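# About Pelkonen

Pelkonen sets up and looks after work tables for small shops, classrooms and packing rooms. Dela Akolgo started the company with one rented bench and a van. We now have 16 people and a workshop of 2,609 square feet, with the office upstairs.

Most of our customers come to us with a table they already own. We measure it, ask what gets done on it, and fit a board, stands and containers to suit. If the table is sound, we leave it alone. Boards can be ordered singly, and we keep up to 500 in stock — more in December, when the packing rooms are busy.

## What we do

- Table boards, cut to size
- Stands and support posts
- Round containers, with or without lids
- Yearly visits to replace worn parts

In our first years we also sold shelving under the name Balex. We stopped taking new shelving orders, but we still supply brackets to anyone who has it.

## How we work

Every layout is tried on a table in the workshop before we quote for it. 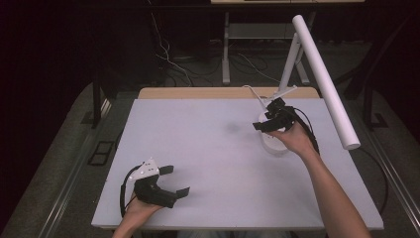 *A round white container on a trial board, with a white stand behind it.*

## Visiting and ordering

The workshop is open to visitors by appointment. Please bring the length and width of your table, and a photo if you have one. Orders over $1,000 are delivered free.

Page updated 2023-06-12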